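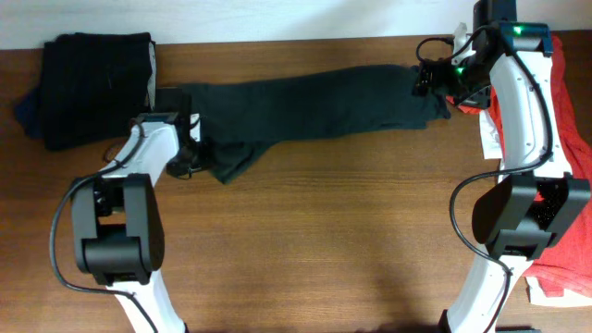

4.2 Drying rack: first use

1. Unfold both legs of the Negi rack until the side catches click.
2. Stand it on a level floor, 45 cm from any heater.
3. Wipe the rails with a damp cloth and let them dry.
4. Hang heavy items on the lower rails first. The top rail holds 5 kg, the lower ones 8 kg each.
5. Straighten each piece along the rail before you let go of it — creases set as the cloth dries.

Note: Dark cloth may leave color on the rails during the first 2 washes. Keep whites on the other side.

CAUTION: Do not fold the rack with laundry on it. Keep fingers clear of the hinges.

To store, press both catches and fold the legs flat. If a catch sticks, see section 4.5, Cleaning the catches.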